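How long should my student app pitch video be?
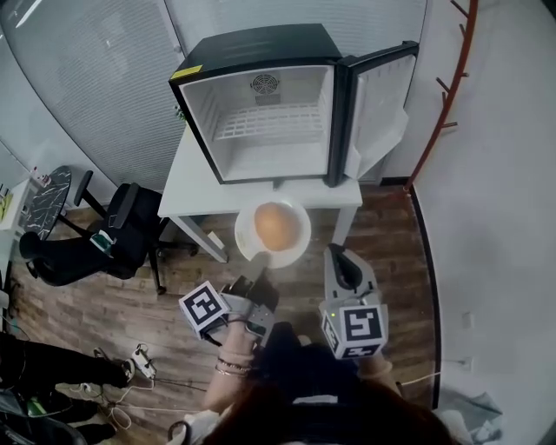 Posted in October by Vinzenz Gisler

I'm putting in my first entry for the Mallell student app challenge and I'm so excited I can hardly sit still! My app is called Brurkis and it keeps track of what you have at home to eat, so you open it, tap what's left and it suggests a snack. The demo screen starts with a black mini fridge, door open, with one wire shelf and nothing on it, and you fill it up by dragging food in. The code part is done (283 lines, all mine) and the written answers can be up to 2000 characters each. My trouble is the pitch video. The rules say "short" and that's all they say. My first cut runs almost five minutes and I love every second of it. Do I trim it? And do I talk about how I learned to code, or only about the app?

Sandrine Pichon
6:40 pm

Trim it, and congratulations on getting this far! I entered two years in a row, and the second time I got a place. My first video was long and spent ages on the menu and settings. The second was 90 seconds: app on screen in the first five, me dragging things around, then a quick bit on why I made it. I'd put the learning-to-code story in the written answers, where you have room for it – they ask about it there anyway, at least they did in my year.

One thing I wish I'd checked sooner: turn the phone to airplane mode and run your whole demo again. Mine was loading a font from the web and looked terrible offline. Also test it on the smallest screen you can borrow. Drag and drop gets fiddly on those, and your drop areas may need to be bigger than you think.

Your idea sounds like such fun to play with, please post a link when you can!

Meng
9:15 pm

Agree with Sandrine on short. I did mine in one take with screen recording and a cheap mic, came out fine. Captions help too, do them by hand, the automatic ones spelled my app name (Fuston) four different ways lol. Not sure about the file size limit, I think it was on the upload page. Save a copy of your written answers somewhere else before you hit submit, the form timed out on me and I had to type the whole thing again. Good luck!!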